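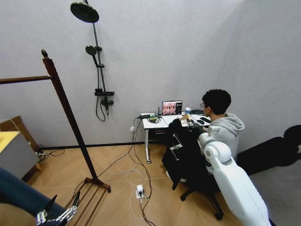 About Sindetance

Sindetance records manual tasks for two-armed robots. Operators control the arms remotely, and each attempt is stored with joint positions, gripper commands and camera streams. Customers receive the recordings, a written task definition and a list of rejected attempts with the cause of rejection.

The company was started by Mitsuko Hoshino, who still approves every task definition before recording begins. The office is at 1868 Wodden Road.

Print this page

What we record

Most current work concerns clothing: taking a hanger by the hook, placing it on a rail, moving garments along the rail, and removing them. Garments are difficult because their shape changes with each grasp. A coat and a thin shirt on the same type of hanger need different approach angles, and adjacent sleeves catch on each other.

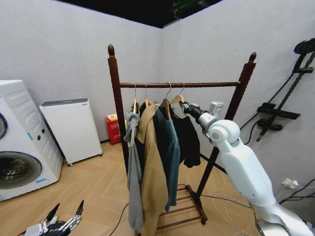

Garment rack task, right arm at the rail.

A standard order is 100 accepted demonstrations per task. The task definition fixes the start condition, the end condition and the time limit. Garment order and rack angle are varied between attempts according to a schedule agreed with the customer. Attempts in which the operator corrects a poor grasp are kept and labeled as corrections. Attempts ending in a dropped garment are stored separately.

How operators are trained

New operators complete 21 hours of supervised control before their recordings count toward an order. The first sessions use rigid objects. Cloth is introduced once the operator can repeat a grasp without pausing above the object. Sessions are limited to 2 hours, after which completion times become less consistent.

Wrist camera streams are checked separately from head camera streams. Fabric often covers part of the wrist view during an approach, and the reviewer marks those intervals.

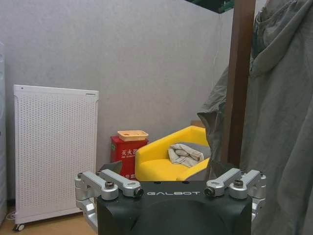 Lidard, a customer for the garment recordings, wrote in February that the labeled corrections had been more useful to them than the clean attempts, and asked that the share be raised to one in four. Sepp asked for the opposite, with corrections delivered as a separate set. Both arrangements are available and should be stated when ordering.

Inquiries about new tasks should include the object list and the required end condition.

E-mail this page
E-mail Sindetance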